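Clasdale workshop notebook, August, just after two

Spent a happy hour going through the mixed-goods lot and deciding what belongs in the grey bin. I'm fond of the garden trowel – wooden handle, good broad black blade – and I'd like it kept with the teal dustpan, as the two lie across each other so awkwardly.
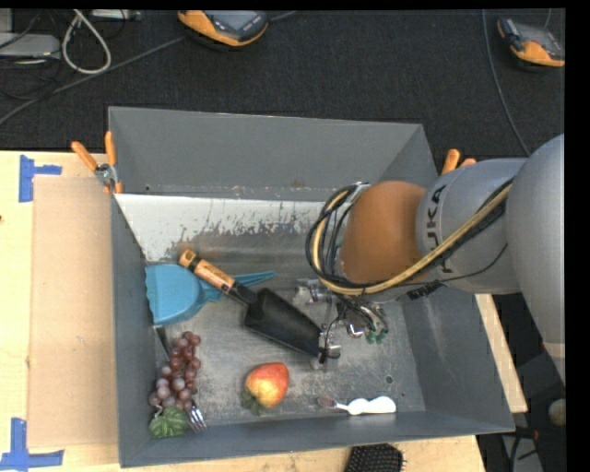

The artificial grapes can stay too, though I'd keep them to a corner until we've settled the order for set 3. Prino labels still to print, seven of them, and two need the new spelling. Must ask Driluvance about a second bin the same size.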